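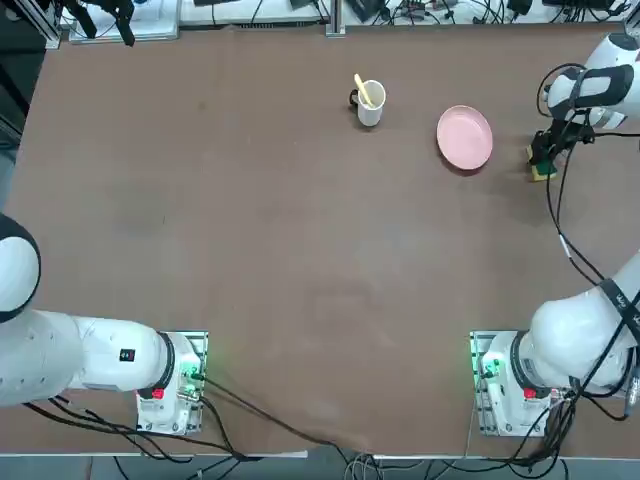 3.2 Objects and layout

The washing-up task uses a small set of tableware on a bare brown tabletop. It was kept small on purpose: in the May pilot at Bemcombe, Bundgaard and Wihongi found that crowded tables made it hard to say which item a wiping stroke belonged to. The set consists of a round pink plate, a white cup with a yellow utensil standing in it, and a two-coloured sponge. The plate is the only item to be wiped. The cup stays on the table as a neighbour that must be left alone.

The plate and cup are set out afresh before each trial — near enough to share the same part of the table, with clear surface between them (Figure 3).
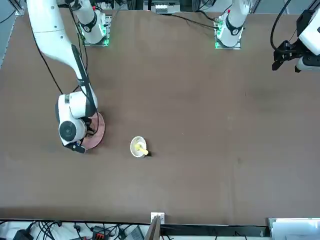
Figure 3. Plate and cup on the tabletop, with the yellow utensil resting in the cup.

The tabletop was not covered or refinished. Its scuffs and darker smudges are much like those on a kitchen table in daily use, and we wanted the pink of the plate to be told apart from a surface that is not perfectly even.

Wiping is done with the sponge flat against the plate. We define contact as any moment when the sponge touches the plate inside its rim; strokes that touch only the rim are logged separately. Of the 600 trials in the Norkinetti set, 137 included at least one rim-only stroke — most of them in the first sessions, before the starting position of the plate was settled. 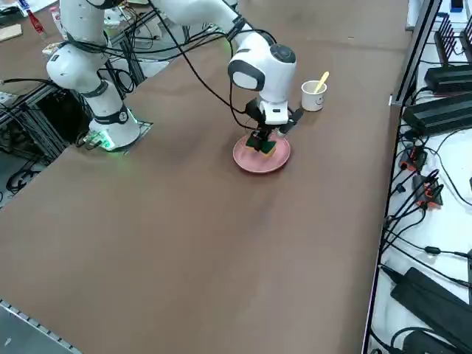

Figure 4. Sponge on the pink plate, green side up, with the cup standing to the right.

A trial ends when the sponge is lifted clear of the plate. Trials in which the cup was knocked over were kept and marked as such.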